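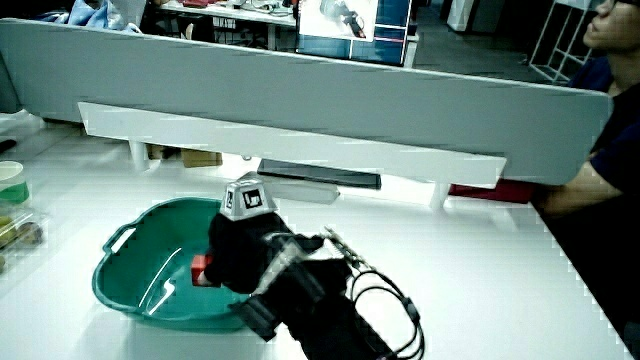
Lineseck notebook, chores bench
April 16, 2018

Back on the tidy-up task, and I'm really happy with how this is shaping up! The question on the whiteboard is still the same one: can a machine put things away in a kitchen or a stockroom yet? My answer today is "some things, slowly, if you're nice to it." That's further than I'd have gone in November.

Red block and basin is still my favorite warm-up. Small part, smooth floor, sloping walls to knock into. If the Oren policy can't handle that, no point asking it to clear a lunch table.

Log index now stands at 2082 (was 1883 when I last wrote it in here). Haven't split the new ones into train and holdout.

1. Block in basin, glove and marker cap. You can put your hand down flat over the block and the cap still faces up, so the tracker should have a clean view of it. Glare on the basin floor worries me more. Try the matte spray?

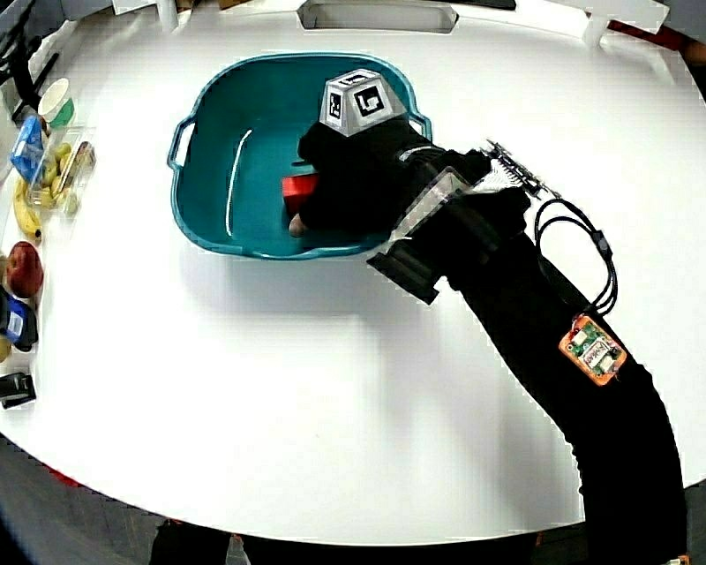
2. Groceries. Cup, apple, bananas, snack packs. Bananas are going to be a blast and also awful, every bunch is a new shape. Start with the apple. 10 tries each before anyone changes a setting, please.

3. Torres arm. Replay at half speed first. Its wrist is bulkier than a hand and I want to see what it does near the rim.

To do: reprint caps, order 2 spare cables, copy logs to Gusska.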